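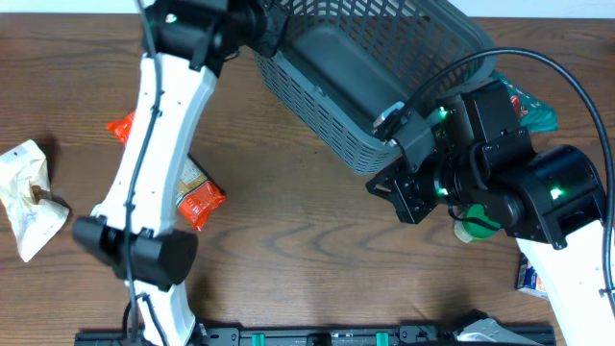 Fig. 2. Grey basket, tilted, with the solid base and slotted side showing.

4. Baskets: first use, filling and general upkeep

The Natham table set comes with one grey plastic basket. Gwion Harries, who wrote the first version of this guide, gave the basket a single line: "Put things in it." Customers wrote in. What follows is the longer version.

4.1 Before first use

1. Take off the cardboard sleeve and any stickers. The large one on the base comes away in one piece if you warm it with a hairdryer, and in 3000 pieces if you don't.
2. Wash the basket in warm water with a drop of washing-up liquid. Rinse it.
3. Tip it to drain. The sides are open but the bottom is solid, so water will sit in the base until you tilt the basket and let it find a slot. Several people have reported a leak at this stage. It is the rinsing water.
4. Dry the base with a cloth before you put the basket on wood.
5. Run a thumb along the rim. It should be smooth all the way round. If you find a rough spot, send us a photo and we will post you another basket.

Note: The small notched tab on the rim is part of the moulding. Please leave it on. It doesn't come off cleanly, and we have seen the results.

4.2 Filling

1. Set the basket down flat, clear of the table edge.
2. Put flat, heavy things in first: books, tins, the stapler nobody will own up to.
3. Lay soft things on top. Scarves and tea towels are fine, though anything with a fringe will find its way through the slots and stay there.
4. Stop when the contents reach the rim. The rim is also where Section 5 (stacking) begins, and stacking goes badly over a heap.

Caution: The openings are larger in some parts of the sides than in others. Pencils, knitting needles and drinking straws will go through them and stick out at knee height. Stand these in a mug and put the mug in the basket.

Caution: Liquids. We mention it only on account of the letter from Katsaros Street.

4.3 Lifting and tipping

1. Hold the basket at two opposite sides, under the rim. One-handed lifting is possible up to the moment it isn't.
2. To empty it, tilt it slowly over the table with the low corner close to the surface. Small items gather in that corner and leave together.
3. Check the base before you put the basket away. The corners are rounded, so crumbs and paperclips wipe out easily, but they do need wiping.

Don't drag a full basket across the table. Grit under a plastic base marks an oiled top, and the marks run across the grain where you'll see them every morning. If it has already happened, see 4.5.

4.4 Cleaning

Use a soft brush for the slots. An old toothbrush is ideal, provided everyone in the house agrees which one is old. Work from the inside outwards, rinse and tip to drain as before. Keep the water below 40 degrees. The dishwasher is not recommended: Shengli Liao in our workshop put a basket through 100 washes and by the end it rocked on a level table, which he found restful and the rest of us did not.

4.5 Marks on the tabletop

1. Wipe the area with a barely damp cloth and leave it to dry overnight.
2. Rub a little Bamus table oil along the grain, using a folded cotton rag.
3. Wait 2 hours, then wipe off whatever is left.
4. Repeat once if the mark still shows. After that, consider putting the basket on top of it.

Caution: Spread oily rags out flat outdoors to dry before throwing them away. Left in a heap they can heat up and catch fire.

Spare baskets are sold singly through Skolwood, in grey. Other colours have been promised for July, as they were last year. For stacking, go on to Section 5.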